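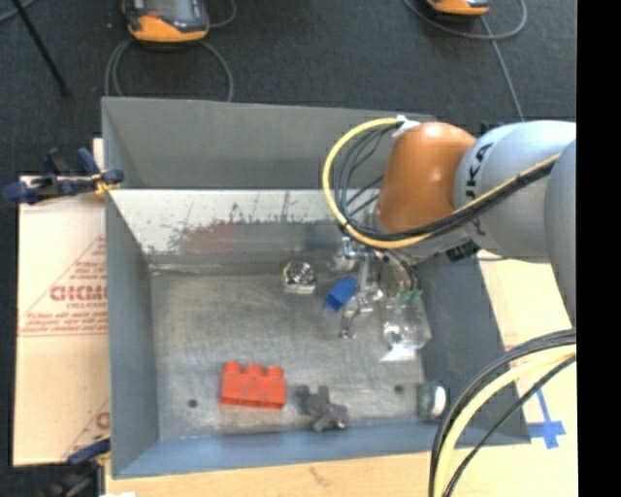
Gray metal bin, well scratched. Ours at the shop look much the same.

Part-time sorter wanted, Renthorpe Reuse Shop, Florkbridge

People donate things to us. Some of those things are good. We need a person who can tell the difference before 9 a.m. and stay polite about it.

You will unpack, sort and price household goods, and explain to callers that we do not take mattresses, including very nice ones. Expect jigsaw puzzles. We have 144 in the back, and one of them says 996 on the lid in ballpoint, where it used to say 1,000.

30 hours a week, with a $600 bonus after your first winter (the heating is mostly a rumor). No experience needed. A strong back and a weak sense of smell will help.

Apply at the Ghoneim Street counter by the end of February. Please don't bring a donation.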